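Monday, March 27, 2023

Woke before the alarm and lay there listening to the rain in the gutter, which I have promised to clean since July and still haven't. Made the good coffee, the Bramance, and finished the letter to Kadri that I started a week ago. It came to 11 pages in the end, and I'm afraid most of them are about the sourdough.

The bread is better, though! I left it in the cold pantry all night and it rose slowly and came out with a proper crust — the kind you hear crackle when you set it on the rack. Arūnas walked over at lunchtime and ate three slices with plum jam, standing up, coat still on, telling me all about his mother's rye and how she kept the starter in a blue crock behind the stove. I could have listened all afternoon. He has promised me a spoonful of his own, which he calls Vima, after the aunt who gave it to him.

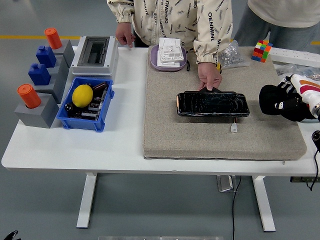

Filed under: Kitchen, Letters, Small Days

A cracked phone lying on a felt mat, and I thought of mine, which I dropped on the pantry step in July and still use. Kadri says to write by hand anyway, so I do.

Soup tonight, and the heel of the loaf.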